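I have been getting the Clidia newsletter for a couple of years now, and every issue is sure of something. This month it was decluttering. According to Clidia, the average home could lose half its contents and the people in it would sleep better. I would like to know who measured that, and how, and whether they asked anybody in my family.

My doubts started with the Vellier method, which my sister-in-law swears by. You pay for a workbook, you get 17 questions to ask every object you own, and by the end you're supposed to feel lighter. I got as far as the kitchen drawer and felt mostly tired. 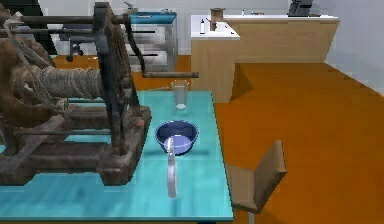

The trouble with the questions is that they all assume things have one job. "Have you used it in the past year?" Fine for a waffle iron. But ask it about anything old and the answer is always going to be no. Take that winch, with its rope fraying and its iron wheel gone rusty on a heavy wooden base. It fails every question in the workbook, and I'd still sooner keep it than most of what I bought last year. Mayuree Siriwan, who taught the evening class I took on Vellier, told me sentiment was "a tax on your space." I wrote that down and have been annoyed by it ever since.

She also said to get rid of 15 things a day until it hurts. I asked what happens after it hurts. She said that was Friday's class.

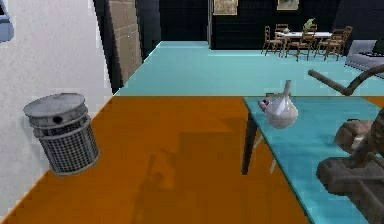 What bothers me more is where it all goes. The books spend 100 pages on letting go and maybe one paragraph on the landfill. Donate it, they say, as if the thrift store had been waiting for my cracked salad spinner. In practice a lot of it ends up in something like that gray mesh wastebasket by the wall, and then in a bigger one, and then it's somebody else's problem. I don't call that a method.
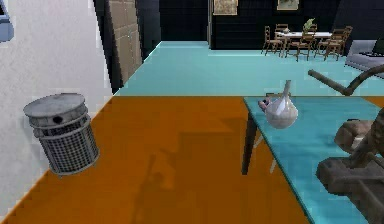

Vol. 2, No. 17

I did clear one shelf in November, for the record. It looked nice for a week. Then I needed the big thermos and had to buy another one.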